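The first batch of steamed buns Nima Safavi made at home came out of the pot flat on the bottom, wrinkled on top and glued to the metal. Safavi ate four of them standing up and threw the rest away. The second batch was a little better. By March, when the notes in the kitchen notebook had reached batch 70, the buns were coming out round and smooth nearly every time, and friends had started asking to be taught.

Safavi now runs a small evening class on steamed dough in the back half of Harik, a cookware shop on Trirkevar Street. The class has one subject, the plain white bun with nothing inside. People sign up expecting pork or red bean and are told at the door that filling comes later, if they want to come back for it.

"A filling hides a lot," Safavi says. "If the dough is sour or tight, you bite into the pork and forgive it. With a plain one you taste everything you did wrong."

The recipe takes up half a sheet of paper. It calls for all-purpose flour, warm water, instant yeast, a spoonful of sugar and a little oil. Students mix it by hand in a bowl until there are no dry spots, then knead it on the counter until the surface stops looking pitted. Most people quit too early. Safavi has them cut the dough in half with a knife and look at the inside. If there are big bubbles, it goes back on the counter.

Shaping is the slowest part of the evening. Each piece is folded in toward its own center, over and over, then turned seam side down and rolled under a cupped palm until it stands up a bit taller than it is wide. It will spread as it proofs. A bun that starts out low will end up as a disk.

Then everyone waits. The buns rest on squares of parchment under a towel, and the class moves up to the front of the shop to drink tea and look at pans. Safavi doesn't set a timer for this stage. A bun is ready when it feels light for its size and a gentle poke fills back in slowly. In summer that can happen before the tea is cool enough to drink. 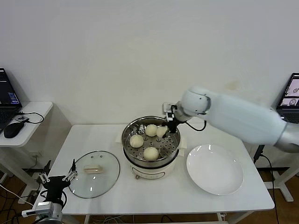

EQUIPMENT

Electric steamer pots have taken over a lot of the work that stacked bamboo baskets used to do in home kitchens, and Safavi is fine with that. The kind used for plain buns can be very simple: a base that heats, a steel section above it, a perforated tray and a lid. The whole thing sits on a table wherever there is an outlet, which leaves the stove free for soup.

Bamboo has one real advantage. The woven top lets steam out and soaks up some moisture, so very little water falls back on the food. A glass lid lets the cook look in without opening the pot, but water beads up on the underside and drips. Drips are what cause those small, shiny, yellowish dents on an otherwise good bun.

There are two fixes. The first is to tie a thin cotton cloth around the lid, with the corners knotted up over the handle so they stay clear of the heat. The second is to lift the lid straight up and away at the end, without tilting it over the tray, and set it down with the wet side facing the ceiling. Then the water stays in the glass and the table stays dry.

The tray matters more than people think. Round holes punched through flat metal let steam up evenly, but dough will sink into them a little as it softens. Parchment solves this. So does a light wipe of oil, though oiled buns come away with a dotted pattern on the bottom. Safavi likes the dots. One of the regular students, who bakes for a café called Ahmadpour, can't stand them and brings her own paper, cut to size and kept in an envelope.

Crowding is the other common mistake. A bun can grow by half again in the steam, and two that touch will tear each other's skin when they're pulled apart. Four is a sensible number for a small pot. Put them toward the rim with some open tray in the middle, and let the rest of the dough wait its turn in the refrigerator so it doesn't overproof.

The class starts with cold water in the base and puts the buns in before switching on the heat. Plenty of good cooks do it the other way and load the tray over a full boil. Safavi tried both for weeks and wrote down the results. The cold start gave smoother tops in this kind of pot, and it was more forgiving when the dough was slightly underproofed.

Once the steam has done its job, turn the pot off and leave the lid alone. Opening it right away lets cool air hit the dough, and the tops can pucker within seconds. A few minutes of patience is enough. After that the buns should come out promptly, before they sit in their own moisture and go gummy underneath.

Getting them out is awkward the first few times. A fresh bun is soft all the way through and any squeeze shows. Fingers work if you can stand the heat. Tongs leave marks unless you hold them very loosely. A thin spatula slid under the paper is the easiest method, provided the pot is wide enough to fit one. However you do it, keep a plate close beside the steamer so the trip is short, and don't pile the buns on top of each other until they've cooled.

A squeezed bun tastes the same as the others, and in Safavi's house the cook gets it.

Leftovers keep well. Let them cool completely, freeze them on a tray, then move them to a bag. They go back into the steamer straight from the freezer. A microwave will do if the bun is wrapped in a damp paper towel, but it has to be eaten right then, before it turns tough.

The notebook stood at batch 87 when this story was reported. The most recent entry covered a new flour from a mill called Sumis, which drank up more water than the old one and needed a longer knead. Beside it Safavi had written "good, slightly gray, try again with less sugar." There was a fresh bag of it on the shelf by the door.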